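Liltancombe pump station gets replacement control cabinets

LILTANCOMBE, September 2024 - The pump station on Kurkwood Road is running on new electrical control cabinets after a replacement job that kept it on temporary supply for 13 days, the town's water office said.

The station lifts water from the lower reservoir to the storage tank above Kurkwood and serves 330 homes, along with the school and the Stotar dairy. Its old switchgear had been in use for more than three decades. Spare parts had become hard to find, and a failed contactor in March left the upper streets without water for most of a night.

Stanciu, the electrical contractor hired for the work, took out the old panels and fitted metal cabinets with lamps, push buttons and rotary switches on the doors. Operators can read the state of the supply and the pumps from the lamps without opening anything. The cabinets also have a digital power meter, something the station did not have before.

Sorin Lazăr, who supervised the installation for Stanciu, said the cabling took longer than the cabinets themselves.

"The cabinets arrived wired and tested," Lazăr said. "The cables in the floor trench were another matter. Several had no tags, and we had to trace each one back to the motor before we could cut it."

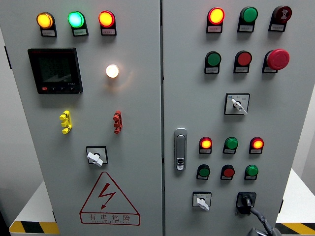

Will households notice any change in their water pressure? Pressure at the tap will stay the same, as the pumps and the pipes have not been replaced.

The water office said staff had been trained on the new controls over two mornings. The training covered the starting sequence, the emergency stop and the steps for locking off the supply before maintenance. A printed copy of the procedure is kept in the station and another at the office.

The doors are marked with a lightning-bolt warning sign, and the building remains closed to the public. Residents who walk the path behind the station have been asked to keep clear of the vehicle gate while the contractor removes the last of the old equipment.

Two of the original panels are being kept for parts that may fit the smaller station on the Stotar side, where similar switchgear is still in use. The rest will be scrapped. That station is due for inspection in the coming year, and no date has been set for replacing its controls.

Stanciu has given a guarantee of 5 years on the cabinets and wiring. The water office said it expects them to have a working life of 20 years with routine checks.

Work to resurface the station yard, where the temporary cables crossed the driveway, will begin once the contractor has left the site. Deliveries to the dairy will use the lower entrance until the yard reopens.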